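Print | E-mail

Thread time, because I have been thinking about party tables for 2 weeks straight and I need to put it somewhere.

My kid wants a pumpkin party. In April. The birthday is in April, the pumpkins are non-negotiable, and you know what? I'm all in.

First win: striped pumpkins! Orange and creamy white, small and squat, exactly the silly circus look I had in my head. I found a box of them on Ploltix marked down with the leftover fall stuff and did a little dance in the kitchen.

Second win: I dug out the Lullero picnic set from the camping bin. All those soft colors, and I'd forgotten how much I like them (we used them maybe one summer and then they went under the tent poles).

So I've been trying out place settings. One plate, one mug, a couple of pumpkins per kid. Lavender next to orange should be awful and I love it so much.

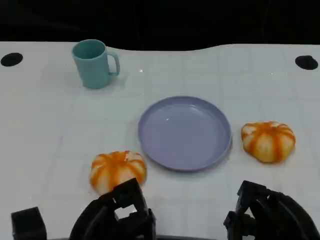 1 min read · 272 words

Teal mug up and to the left of the plate, handle pointing right so small hands can grab it. I went back and forth on that and I'm keeping it.

The pumpkins I'm less sure of. One on each side of the plate is sweet, but the front one is right where an elbow goes. Might scoot it back beside the mug. Opinions welcome!!

Also very into the white table. I was going to buy a tablecloth from Skatora and now I don't want to cover anything up. The pale gray squares are kind of perfect for lining things up, if you're the sort of person who lines things up. I am.

Food so far: pumpkin muffins, orange slices, popcorn, and the chocolate cake from the Huamán bakery, which we get every year and would cause a riot if we skipped.

Drinks in the mugs will be warm apple cider if it's chilly and lemonade if it isn't. April here can't make up its mind.

Things I still need: napkins (plain cream? or do I go full stripe?), name tags, something for the middle of the table that isn't taller than a six-year-old.

I did think about writing names on the pumpkins with a paint pen so each kid takes theirs home. Has anyone tried that over a painted finish? Does it smear? Please tell me before I ruin one.

Will post the whole table when it's set. Off to look at napkins again.

Print | E-mail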